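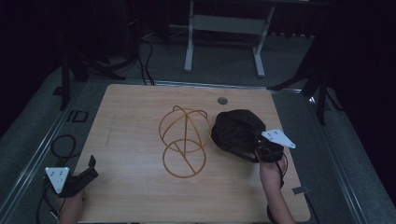
Rangi Baxter would rather the bank had just said no. Then, he says, he could have stopped waiting in March and gone looking for the money somewhere else, and he would have kept the second van.

What he got was a string of requests. The bank wanted two years of accounts, then a cash flow forecast, then the same forecast broken down by month. By the time an offer came, it was for less than half of what he had asked for and was secured on his house. Baxter turned it down.

His firm, Furnik, repairs and refits shop counters and display shelving in and near Storkton. It has 5 people on the payroll and a full order book. The trouble is timing. Timber and fittings have to be paid for when they are ordered, wages go out every Thursday, and the larger customers pay when they feel like it. One chain took 46 days past the due date to settle an invoice last winter. It was a good customer and Baxter did not want to lose it, so he didn't push.

Late payment is an old complaint among small firms, and most owners have their own way of living with it. Some ask for a deposit. Some add interest and then quietly drop it when the customer objects. A growing number sell their invoices to a finance company, which advances most of the value right away and takes a fee when the customer pays.

Ebony Prendergast tried that at Flernent and gave it up after a year. The fees looked small on each invoice, she says, but she was paying them on work that would have been settled within the month anyway. Her contract covered every invoice she issued — she could not pick out the slow ones. There was also a minimum monthly charge, and in a quiet spring she paid it for almost nothing.

She now bills in stages. A third is due on order, a third on delivery and the rest in two weeks. Jobs under $2000 are paid up front. She lost a couple of customers over it and says one has come back.

Assefa, a wholesaler that supplies both firms, has changed its terms as well. Accounts paid within a week get a small discount, and accounts that run over are put on cash only until they are cleared. Baxter was on cash only for most of last summer. He has been back on credit since the fall, with a lower limit.

He has since copied part of Prendergast's system. New customers pay a deposit, and anyone late gets a $100 charge on the next quote, listed on its own line. The old customers are still on the old terms. He plans to raise it with them when their contracts come up, starting with the chain.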